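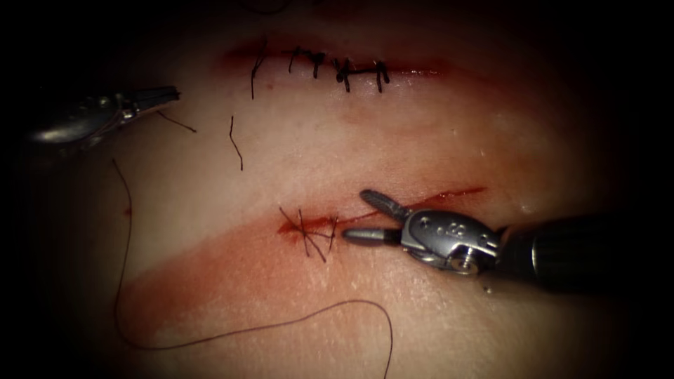
The pad from Plirkotton: five stitches in the upper cut, and the first knot at the left end of the lower.

The Second Cut

My father sewed boat covers for forty years, and he thought he knew what I was doing wrong before I had threaded anything.

I had moved back into his house in April, after I failed the practical at Plirkotton. It was an hour and ten minutes each way on the Mollah bus. The hospital let the trainees use the skills room until nine at night if you signed for it, and most evenings I signed. The resit was in summer. In the meantime I was allowed to hold things for other people and to write up notes.

"Your thread's too long," he said.

I was at the kitchen table with a strip of old vinyl he had given me, tying knots round the handle of a drawer.

"It's supposed to be long. I cut it afterwards."

"Then you're wasting it."

He was right about that. The suture came in boxes from Fandimitz and was meant to be logged, and I had got through more than my share. I went back to the vinyl. He watched for a bit and then put the kettle on.

The practical had been two cuts in a pad, one above the other. You closed the top one with single stitches, each tied off and cut, and when the examiner nodded you went on to the bottom. There was red in the bottom one. They did that so you would have to work on an edge you couldn't see properly. I had done the top cut well enough. On the bottom one I put the first knot in at the left end and it went wrong on the second throw, and I tied over it, and then I tied over that. By the end there was a black lump with bits sticking out of it. The examiner wrote something down. I had used all my time on one knot.

"Show me," my father said, when I told him this. It was the first time I had told anyone the whole of it.

I showed him on the drawer handle. He asked me to do it again more slowly. Then he asked me to do it as I had done it on the day, and I found that I couldn't. Every knot came out flat.

"Well, you can tie it," he said.

"I know I can tie it."

He drank his tea. He had bad hands by then and held the mug between his palms. In the shed there was still a machine he couldn't use and a cover he had promised to a man in Gasto two winters before. The man rang sometimes. My father always told him it was coming along.

I went in on the Saturday, when the skills room was quiet. I took a new pad from the cupboard and wrote its number in the book, 1782, and my initials. The book went back years. Some of the initials belonged to people who were now in charge of me.

I did the upper cut first, from the left. I left the tail long on the first stitch and it hung down below the line, and I thought about going back to trim it and didn't. The other four were shorter. The skin of the pad drew up a little where they pulled. They weren't perfectly spaced, but they held the edges together and I'd have passed them if I were marking. A piece of thread dropped in the space between the two cuts and lay there in a squiggle. At the exam I would have stopped to pick it up.

Then I started on the lower one. It was longer, and there was a good deal of red at the left end. I put the first stitch in there and threw the knot, and I felt it go. I knew exactly what it felt like. The strands crossed on top of each other where they should have lain down side by side. I could have cut it out. I tied over it.

Afterwards I sat and looked at it. The ends stuck out in every direction. It was the same knot I had made in the exam, and I had made it in an empty room with no clock running.

I carried the pad home in a sandwich box. You weren't meant to take them out of the building, but the book only asked for your initials and the number, and nothing about where the pad was going.

My father got out his good glasses. He turned the box round on the table several times before he would let me open it. He looked at the top cut first.

"That's all right," he said. "I'd have trimmed that one."

"I know."

"And what's this?"

"That's the one I can't do."

He bent down close to it. I thought he would say something about the thread, or about how I was sitting. He touched one of the stiff little ends with the tip of a pencil.

"You were in a hurry to be off it," he said.

"There wasn't any hurry. I had until nine."

"I didn't say there was. I said you were in one." He put the pencil down. "You don't like the mess. You've got your neat row up here and then you come down to this, and you want it covered up before you've looked where it is."

I said that was probably true of anybody.

"I'm not talking about anybody. Get a cloth."

I got a cloth. He told me to press it on the red and hold it, and he looked at the clock on the cooker and made me hold it for a full minute. When I took it off, there was the edge of the cut, with a clean little lip I had never seen because I had never waited for it. My knot was sitting well to one side.

"Unpick it," he said.

"You don't unpick them. You cut them out."

"Cut it out, then."

I used my nail scissors. It came away in four pieces and I laid them on the saucer. I had some thread in my coat pocket, which I also wasn't meant to have, and I put the stitch in again at the left end and tied it, and it lay flat. I did the next one. After the third he got up and rinsed his mug and went out to the shed, and I heard him moving the big chair about.

I finished the cut at half past eleven. There were nine stitches in it. The last one was a bit slack and I left it.

He was still out there when I went to say goodnight. He had the Gasto cover spread across the bench, blue canvas, stiff with being folded so long. The hem was pinned along one side. He had a palm and needle out and had put in a few inches by hand, big uneven stitches, nothing like his old ones.

"Hold that end up for me," he said, and I held it, and he found the next place with his thumb before he put the needle through.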